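4.2 Demonstration at the Zildale open day

The hand-held collection method was shown to visitors in a furnished bedroom, with the bed serving as the work surface. Each operator worked with a pair of Gama grippers, one in each hand, and garments were handled one at a time. Angelica Dumlao introduced the task and answered questions between trials. In all, 67 visitors attended over one afternoon in August, and 63 returned the Nijs questionnaire. Several asked whether a patterned sheet would confuse the tracking – we return to this in Section 5. Figure 7 gives views from the gripper during work on a beige garment.
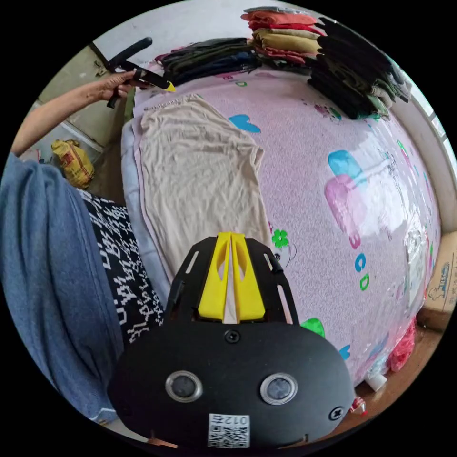
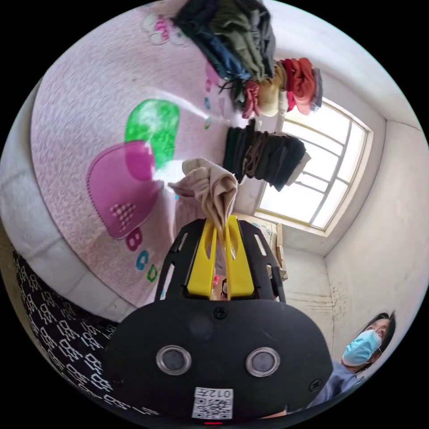
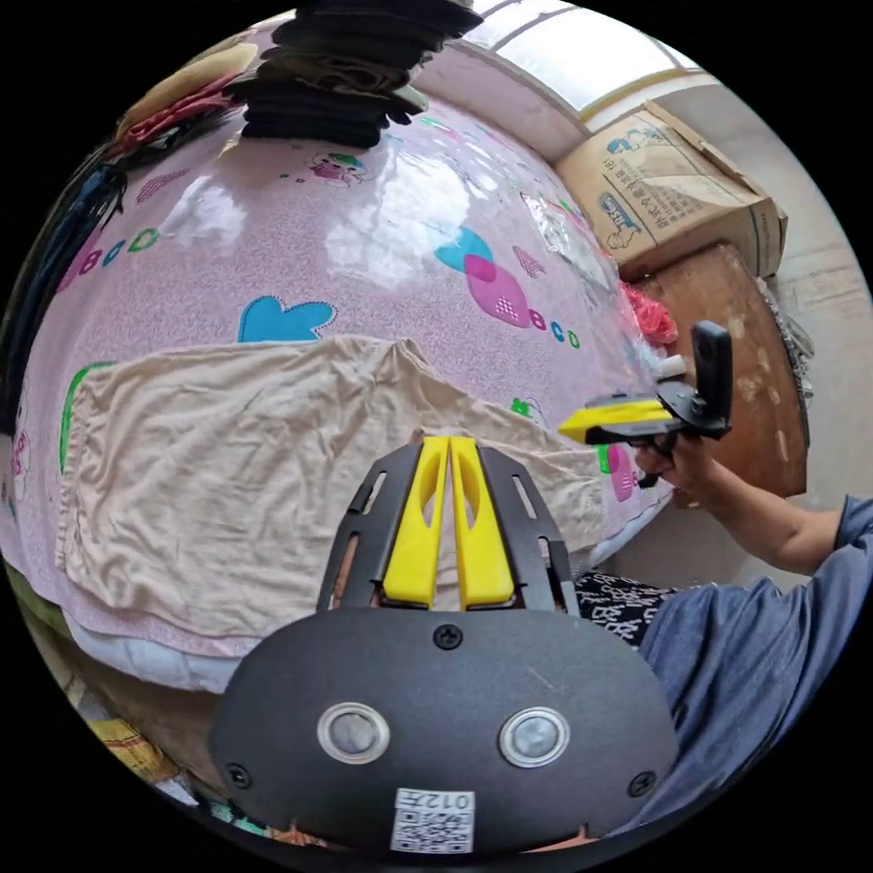
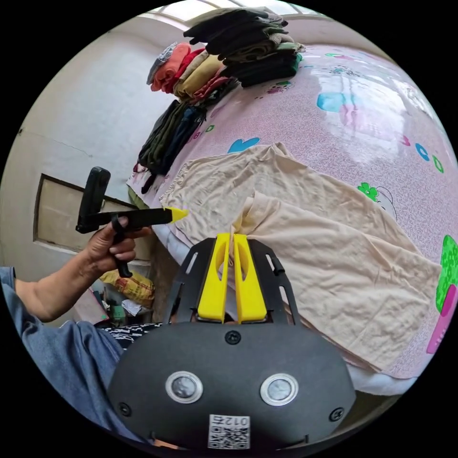

Figure 7. Views from a hand-held gripper, with folded clothes kept on the bed.

4.3 Visitor responses

Answers were entered in Atik and coded by two of the authors.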